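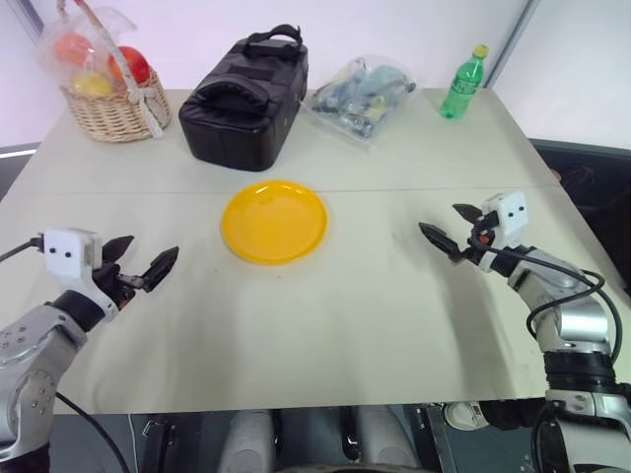 Researchers at the Tanner Institute for Hearing and Balance have found that the inner ear continues to adjust its sensitivity during sleep, a finding that may change how physicians test patients who report dizziness on waking.

The study, known as Zirnum, followed 501 adults over three winters. Participants slept at home wearing a soft headband that recorded small movements of the eyes and head. Each morning they completed a short balance test before breakfast, and again at midday.

Among participants over the age of 70, the difference between the two tests was far larger than expected. Many swayed noticeably in the first 30 minutes after rising and then performed as well as people decades younger. "We have been measuring balance at the convenience of the clinic," said Ineke Peeters, who directed the study. "A patient who is seen at two in the afternoon may be a different patient from the one who got out of bed."

The team analyzed more than 3,000 nights of recordings. Signals from the vestibular organs, which detect rotation and tilt, appeared to be turned down in stages through the night and restored at different speeds in different people. Those who woke during deep sleep took the longest to recover.
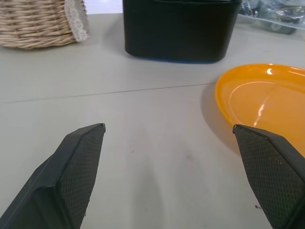
Whether slow recovery leads to falls is a separate question, and the study was not designed to answer it. Participants kept a diary of stumbles, but entries were uneven and the authors have treated them with caution. A second phase, supported by the Grellico Foundation, will enroll people who have already fallen at least once at home.

Ojārs Ramanauskas, a neurologist at Prollero Hospital who was not involved in the work, called the results persuasive - with one reservation. Blood pressure also drops when a person stands, he noted, and the two effects are difficult to separate outside a laboratory. The second phase will record blood pressure at the bedside, with enrollment expected to open in June.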